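Open day at the Mallance growers' market and packing halls

I've been meaning to go to the Mallance open day ever since I moved out this way, and this year I finally got up early enough to do it (well, early for me). It ran on 23 June 2019, gates at nine, and the parking field was already half full when I pulled in. If you go next year, bring cash for parking. The guy ahead of me only had a card and we all sat there for a while.

So, Mallance is where a lot of the fruit and salad stuff in our local stores gets sorted and sent out. Most of the year you can't get past the front fence, but for one day they open up the halls and let the growers sell direct in the yard. There were 12 stalls this time. I went straight for the strawberries and then had to carry them through the entire tour, so learn from me and shop last!

The tour goes out in groups and ours was a big one, lots of kids. First stop was the cold hall, and I was in a T-shirt. They store apples in there right through to January, and our guide told us the hall holds 1000 bins when it's full. In June it isn't full, so it's mostly a very large chilly room with a wonderful smell. I could have stayed there longer for the smell alone, but my teeth had started going.

Next came the grading line, run by Kusuma, the company that handles the soft fruit. It wasn't moving fast for the visit and I was glad, because you could follow one single peach all the way down and see which lane it ended up in. The kids picked peaches to cheer for. Mine went to juice. The guide said the rejects are sorted again by hand before anything gets thrown out, and a lot of it goes to a jam maker called Skando, who had a table out in the yard (more on them below, I bought too much).

After that we were walked down the side corridor, past the offices and the smaller rooms, to hear about crates. I know how that sounds. But the talk was good! Every grower used to bring in their own boxes, all different sizes, and nothing stacked with anything else, so whole mornings went on repacking. Now they all share one pool, and each grower pays a deposit per crate and gets it back on return. A small farm might have 200 out at once in the busy weeks. One grower in our group said the old wooden ones gave her splinters every summer of her childhood and she'd still take them back for the looks. 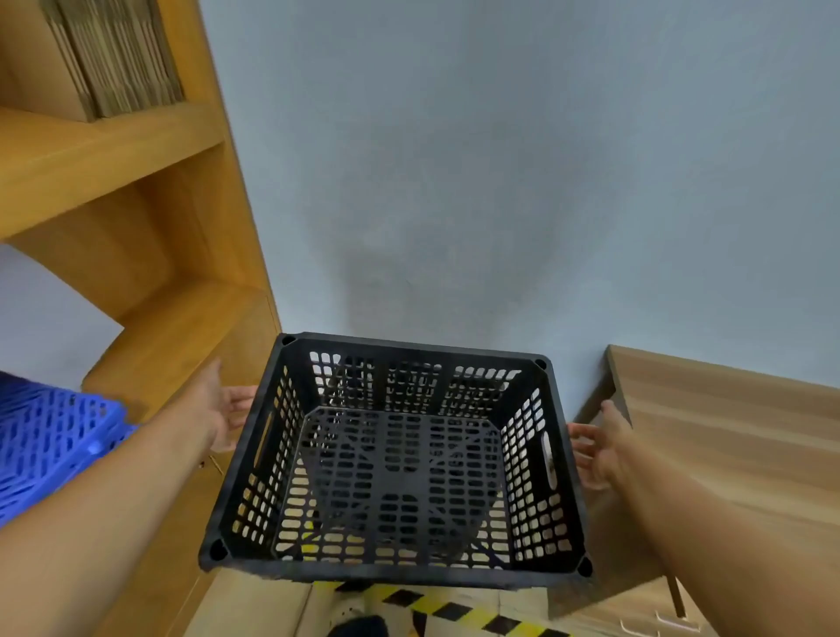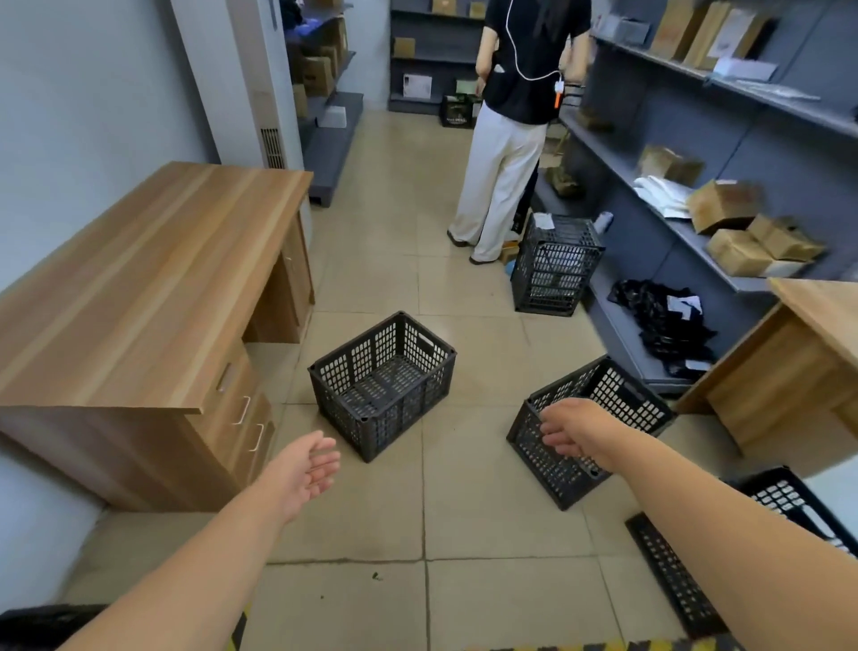

Perforated plastic crates at Mallance, one held up by the sides and several on the floor of a small room with a desk.

Somebody asked about washing and we got a long answer about water temperatures that I didn't write down. I did write down that lettuce people and cherry people disagree about how deep a crate should be, and that this argument has been going on for years.

Lunch was in the yard. There's a food truck from Grarkow, the village over the hill, doing potato pancakes with sour cream, and the line was long but it moved. I had two. The second one was a mistake but I'd do it again. They also had a cold cherry drink, very sharp, not much sugar, and I wish I'd asked for the recipe.

Then back to the stalls. The Skando table had 5 kinds of jam out for tasting on little squares of bread. The gooseberry was my favorite by a mile, the peach and ginger was nice but a bit sweet for me, and the plum tasted exactly like the one my grandmother used to make - I bought three jars of that. I also came home with new potatoes, a bunch of dill as big as my head and a tomato plant I have no room for.

A few practical bits. The tour takes a little over an hour and there's nowhere to sit until the end. Bring a sweater for the cold hall, seriously. Strollers are fine in the yard but the corridor is narrow and there was some shuffling when two groups met. The restrooms are behind the main hall and the signs point you the wrong way, so ask. Dogs have to stay outside the fence, but there was a shady patch with water bowls by the gate and they looked happy enough.

The strawberries made it home a little squashed. I ate them over the sink with a spoon, and the tomato plant is on the back step until I figure out where to put it.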